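Re-indexing the backup drive

12th July

The old index had grown to 400 MB and took over a minute to open, so I rebuilt it. Notes follow, mostly for my own use the next time I forget how I did it.

The drive holds everything since the move to Hollenstein. Folder names follow three different schemes. The first is year and month. The second is by subject and was abandoned in April. The third came from Fidel Fuentealba, who argued for a flat directory with all structure kept in the file names. I tried it on one branch and have kept it there. Sorting is quick, but paths get long and the sync client on the laptop truncates them without a warning.

Duplicates were the main problem. Matching on file size alone gave 2092 candidate pairs. Matching on a checksum cut that to 179, nearly all of them scanned receipts saved twice under different names. I deleted the newer copy in each case and kept the original time stamp.

The checksum pass is slow over USB. Mine ran overnight, and the drive went to sleep once and had to be remounted. Turn off the idle timer first – it resets itself after every firmware update.

Still to do: the mail archive, which is one file and can't be split with the tool I have. Salamatu Sulemana suggested exporting by sender. I would prefer by year, but the export dialog doesn't offer that.

Comments are open if you know a better tool for mail. 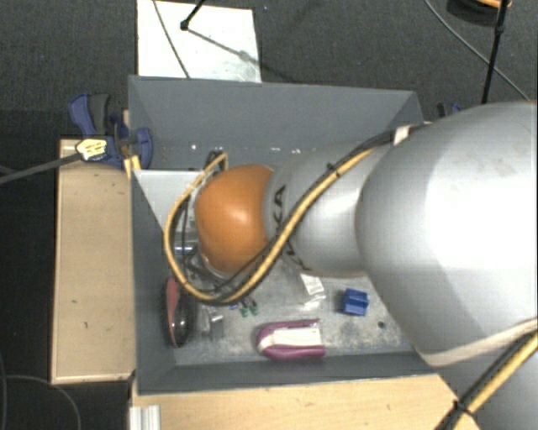
KUKA arm over a gray bin, yellow cable looped at the joint.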